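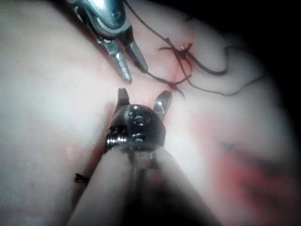

Figure 1. Two instruments, two knots and the loose thread running off to the right.

Surgical Robotics for Engineers
Handout 6: Knot tying, and what a demonstration proves
Notes by Na-rae Myung. Revised November 12, 2025.

Read this before the lab. It replaces the August version, which was kinder to the published results than I now think they deserve.

6.1 Why suturing keeps turning up

Every few years someone announces that a robot has learned to suture, and the clip that goes with it is usually a good one. Suturing is repetitive, it ends in something you can look at, and the public understands it. None of that makes it a good measure of progress. A tied knot tells you that a knot was tied. It tells you very little about how many tries it took, who was steering, or how often a person stepped in.

Go back to Figure 1 with that in mind. The two tips are facing each other across a small strip of tissue, and the upper jaws are close to the thread. Ask yourself what you could honestly write in a report from this alone. You could say where the tools are and that the thread has been tied. You could not say whether either knot would hold under load. You also could not say whether the arms were driven by a person at a console or by a program, and I have marked plenty of student reports that said so anyway.

6.2 Things that are harder than they look

Thread. It is thin, dark, and it curls. The trailing strands to the right of the upper knot fade into shadow, so a tracker that depends on seeing the whole thread will lose it there. Most of the methods in your reading list were tested with even lighting on a flat pad. Check the lighting section of each paper — if there is one.

Glare. Look at the serrated jaw and the small screw heads on the lower wrist. Bright metal beside pale, slightly glossy tissue is a bad case for any method that works by thresholding. Do not assume a learned model has solved this. Test it.

Scraps. There is a small tuft of dark thread lying by itself, left of the lower shaft. A person ignores it. A segmentation model may well label it as suture, and then your planner has a target that is attached to nothing.

Soft tissue. It bulges and it moves when touched. Your simulator treats it as a spring mesh with numbers somebody picked because they looked right.

6.3 About our own results

Last term's group (Kipchumba Makori, Lâm Nghiêm and Hạnh Trương) trained a policy they called Flomska on 2,649 recorded motions. It was careful work and I gave it a high mark. I also want you to know what sits behind the headline. They ran 400 trials in simulation and 46 on the bench, and the two sets were not scored by the same rule. In simulation a loop counted as complete once the thread crossed itself. On the bench it had to be pulled closed. Their first draft put both on one chart, which is how a decent result turns into a misleading one.

Nicanor Paredes, who runs the bench sessions, disagrees with me about this and thinks the shared chart was fine with a footnote. Ask him for his side. I still think footnotes are where bad comparisons go to hide.

6.4 For the lab

Work in pairs. One of you writes the success rule before any trial is run, and both of you sign it. If you want to change the rule later, throw out the earlier trials and start again.

Log every human touch on the controls, including the short ones. "Mostly autonomous" will be sent back to you.

Keep the failed runs and hand them in with the rest. I will open the failures first.

Write half a page on what your best still picture does not show. This part is marked, and last term it was the weakest section in nearly every report.

6.5 Reading

The two papers on thread tracking are in the course folder. Read the methods before the abstract. The chapter on instrument wrists is optional, though you will want it when we get to cable tension in Handout 7.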